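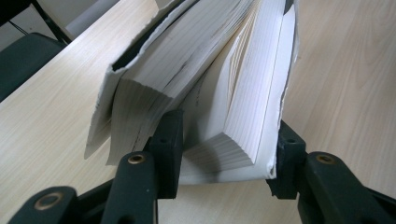
Sharada Naidu me escribió en abril que lo mío era tacañería con doctorado, y que una partida de equipamiento no se decide contando tornillos. Según ella, quien compra barato en automatización compra dos veces, y la segunda con prisa. Le contesté que tenía razón en lo de la tacañería y que lo otro había que verlo con las facturas delante.

Las he tenido delante. Llevo desde el invierno con la hoja de presupuesto abierta en una pestaña que ya no me atrevo a cerrar, y he llegado a una opinión que a los comerciales no les va a gustar: casi todo el que pide dinero para un robot está pidiendo dinero para el brazo, y el brazo es lo que menos problemas le va a dar. El brazo viene en una caja, con manual, con garantía y con un señor que llama a los quince días para preguntar qué tal. Lo que no trae garantía es la mesa.

Pongo el caso de la oferta de Carevska, que es una oferta seria y muy bien encuadernada. Catorce páginas. Trece hablan del brazo, de su alcance, de su repetibilidad y de lo silencioso que es, como si fuéramos a dormir al lado. En la última, en letra de prospecto, aparece una línea que dice «utillaje y consumibles según necesidades del cliente». Según necesidades del cliente quiere decir que lo paga usted y que ya se enterará de cuánto.

Binwood, en cambio, desglosa hasta las bridas. Su propuesta es fea, tiene una errata en la portada y suma 800 euros en pinzas de recambio que a mi director le parecieron un insulto. A mí me parecieron la única frase sincera de todo el expediente. Una pinza es una pieza que se aprieta contra cosas durante toda la jornada. Pedir una sola es como comprar un coche y negociar a la baja el número de ruedas.

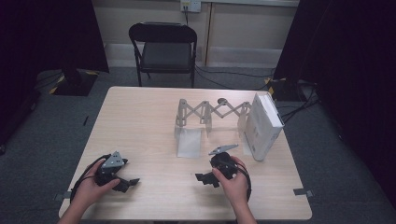

Luego está el asunto de las personas, que en los presupuestos figura como «puesta en marcha» y dura, por lo visto, una semana. Quien haya estado en una puesta en marcha sabe que el primer día se va en encontrar un enchufe, el segundo en discutir la altura de la mesa y el tercero en un cable que llegaba perfectamente en el plano. Yo reservaría más de 68 horas de alguien con paciencia, con nombre y apellidos y con el jefe avisado, antes de reservar un céntimo para el modelo superior del brazo. En la plantilla que usamos no hay casilla para la paciencia. La he metido en «varios».

También conviene desconfiar del objeto de demostración. En la feria todo robot maneja con soltura un cubo. Yo no conozco ninguna empresa que se dedique a los cubos. Las cosas de verdad se doblan, se abren y se vencen para el lado que no toca, y la pregunta de cuánto cuesta ensayar con ellas debería ir en la primera página. Se la hice al representante de Ekdale, que me respondió con mucha amabilidad que eso era «una fase posterior». Le pregunté posterior a qué. Posterior al pago, deduje yo solo en el ascensor.

Thomas, la consultora que nos ayudó con el plan, propone repartir el gasto en 4 tramos y no soltar el siguiente hasta haber trabajado con lo comprado en el anterior. Cobran bastante por decirlo y me fastidia darles la razón, pero se la doy. Nuestro error del ejercicio pasado fue el contrario: gastarlo todo antes del cierre para que no nos lo quitaran, costumbre nacional que ningún algoritmo ha logrado automatizar.

Así que mi versión del presupuesto lleva menos brazo y más mesa, recambios por duplicado, cable de sobra y un dinero apartado para los ensayos con material feo. Sharada dice que parece la lista de la compra de una ferretería. Se la he mandado al director con copia para ella, y sigo esperando la firma.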